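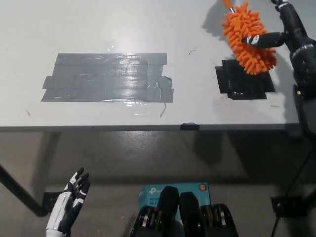 I have become a complete convert to chenille dusters, and I'm going to tell you why at length, so get a coffee!

For years I was a paper towel person. A roll by the sink, a roll in the craft room, a spray bottle following me around the house. Then my friend Mirela Guimarães came over in December, watched me go at a shelf with a wad of paper, and the next time I saw her she handed me one of those microfiber ones with the fat little fingers all over it. Mine is orange, the brightest thing in the room, and I love it for that alone – I can always find it.

The fingers are the whole trick. A flat cloth skates over anything that isn't smooth, and my work table is not smooth. There's tape on it! Gray duct tape in strips side by side, black tape next to that, ragged ends everywhere. Crumbs and lint collect along every one of those edges, and a cloth catches on them and rolls them up. The chenille sort of pats its way over the bumps and picks up the fluff as it goes. Bits of thread, too, and hair (we have two long-haired people and a cat, so there is a lot of hair).

A few things I've picked up so far:

Go slowly. If you whip it back and forth you just move the dust to the floor.

Push along the strips of tape, the long way, so you aren't lifting the ends.

Use it dry for dust. For sticky spots I go over the table with a damp rag first and let it dry while I do something else.

Wash it by hand in warm water with a drop of dish soap, squeeze it out, and hang it up by the handle. Mine takes nearly 20 hours to dry all the way through in our bathroom. No fabric softener, ever – it makes the fingers slick and they stop grabbing.

I now do the table every evening before supper and it takes me 10 minutes, shelves included. I've started on the blinds as well, and the top of the fridge, which I will not be describing. Next up is the ceiling fan in the bedroom, as soon as Mirela brings back my stepladder.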